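*Consuelo Rivadeneyra*

# Print the part number on the part

In May I replaced the drain pump in a Unar dishwasher. The work took less than an hour. Identifying the pump took most of three evenings, and I want to argue that the second figure is a design defect in the same sense that a leaking seal is a design defect, and should be recorded and corrected by the same people.

The pump carried a molded supplier code, a date wheel, and a recycling mark. The supplier code belonged to the tool that made the housing. It was useful to the molder and to the quality department and to no other party. The machine's rating plate gave a model number that the parts catalog at Skakex, the regional distributor, listed in four variants. The variants were separated by a suffix, and the suffix was on a paper label on the original carton. The carton had been recycled years earlier by the previous owner of the house.

I ordered the most common variant. It had the right outlet and the wrong electrical connector. The second one fitted.

The usual response to a story like this is that the owner should have called a technician. I did speak to one, in Skoraven, who was helpful and who told me that he does the same thing I did, with the difference that he keeps the wrong pumps in his van and uses them on a later job. His stock is his lookup table. It is a reasonable adaptation to a bad information system, and the customers pay for the inventory.

## What a part number has to do

A part number has two jobs. It must identify the part within the organization that makes it, and it must let somebody outside that organization obtain another one. Most numbering schemes do the first job well. The second is treated as the responsibility of a catalog, and the catalog is treated as the responsibility of a website, and the website is replaced every few years by a team that inherits the database without the people who understood it.

The failure is predictable. Any link between an object and its record that depends on a third item will eventually lose the third item. Cartons go to recycling. Manuals stay with the seller. Adhesive labels inside appliance doors are exposed to steam and detergent, and the thermal print on them fades well before the steel behind it shows any wear. QR codes have made the problem slightly worse, in my opinion, since a code that resolves to a dead address contains less usable information than the same area printed with eleven legible characters.

Marking the component itself removes the dependency. Where a part is injection molded, the orderable number can be cut into the tool as an insert. Where it is die cast, the same applies. Where it is machined, it can be laser marked in the fixture. Circuit boards already carry silkscreen, and most of them already carry a number, although it is frequently the number of the bare board and says nothing about the populated assembly or its firmware.

## The cost argument

I have heard the cost argument many times, and part of it is sound. A tool insert costs money. Changing the insert when the part number changes costs more, and it costs press time. A manufacturer that sells one pump under several finished numbers, distinguished only by cable length or connector, cannot cut a single number into the housing and be accurate.

The last point deserves a proper answer. The housing should carry a base number, cut in the tool, and the variant should be marked by whatever process makes it a variant. If the connector is fitted at a later station, that station can apply a mark. It is already applying a connector. Nishad, which makes circulation pumps for small heating systems, has done this for as long as I have been taking its pumps apart. The base number is molded next to the flange and the variant letter is laser marked on the terminal cover. I can read both with the pump installed, using a flashlight and a small mirror, and I have never received the wrong unit from that company.

What I do not accept is the claim that the saving is real when the mark is omitted. The cost is moved. It reappears as call center time, as returned parts that cannot be resold because the packaging has been opened, as a technician's second trip, and as a machine scrapped by an owner who gave up at the second wrong delivery. Few of these are charged to the tooling budget, which explains why the tooling budget looks healthy.

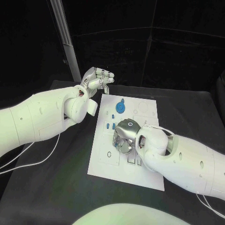 *Two robot arms over a flat white board. The left arm's casing shows thin seam lines where its panels join.*

Seams are a related matter. A joint between two housing panels tells a competent person that the housing comes apart and gives a fair hint about where to begin. It gives no hint about order, fastener type, or what is attached to the far side. A designer who knows all three has, at the time of drawing the panel, the cheapest possible opportunity to record them. A small arrow at a hidden latch is a few minutes of modeling. A driver size next to a screw boss is the same. I have broken latches that would have survived if the direction of travel had been molded beside them, and I assume I have paid for the replacements at a price that includes somebody else's broken latches too.

Some designers object on grounds of appearance. I have sympathy for this on an exterior surface and none on an interior one. The back of a kick plate has no appearance.

## Against the app

The current fashion is to put identification in software. The appliance knows its own serial number, the phone asks for it, and the service portal returns the correct parts list. When the system works it is better than anything I am proposing. It handles variants and mid-production changes, and it can tell the owner that a part has been superseded.

My objection is that it requires the appliance to be running. Appliances whose parts are being looked up are often not running. It also requires the portal to exist for the life of the machine, and requires the owner to be the registered owner or to persuade the portal that the registered owner has moved. For commercial equipment under contract, these conditions can be met. For a dishwasher on its third household they usually cannot.

A molded number has no account system. It is available to a tenant, a landlord, a technician from a different company, and a person sorting a salvage pile. I regard that as a point in its favor, and I suspect that some firms regard it as a point against, because a number that anyone can read is a number that anyone can type into a competitor's search field. This is the only serious commercial objection, and I would like to see it made openly. At present it travels under the names of safety and user experience.

Safety should be dealt with separately. There are assemblies that an untrained owner should leave alone: sealed refrigerant circuits, microwave high voltage sections, gas valves. Concealing the part number on such an assembly does not make it safer. It makes it harder for the trained person to order the right one, and the wrong gas valve fitted by a licensed technician is a hazard too. A warning belongs on the cover. The number belongs on the part behind it.

## A modest specification

If I were writing the requirement, it would be short. Every component offered for sale as a spare carries its orderable number on its own body, in characters that can be read without magnification by a person with ordinary eyesight, in a position that is visible before the component is removed wherever the geometry allows. The mark is made by a process that lasts as long as the component does. Adhesive labels may repeat the number but do not satisfy the requirement. When a number is superseded, the old number remains searchable and returns the new one.

The final clause matters more than its length suggests. I keep a list of the part numbers I have looked up for my own house and for several neighbors. It has 448 lines, and the entries that caused the most trouble are the ones where I had a perfectly legible number from the component and the distributor's search returned an empty page. The part existed in every case I was able to trace. It had been renumbered, and the cross-reference had been kept in a spreadsheet by a department that did not publish it.

Very small parts would need an exemption. A retaining clip has no room for characters, and I would accept a drawing reference on the larger part it retains. Cable harnesses can carry a printed sleeve, as many already do. I would give manufacturers one tooling cycle to comply, with existing molds left alone until they are next reworked.

Unar answered my letter about the pump. The reply was courteous and asked for the suffix from the carton.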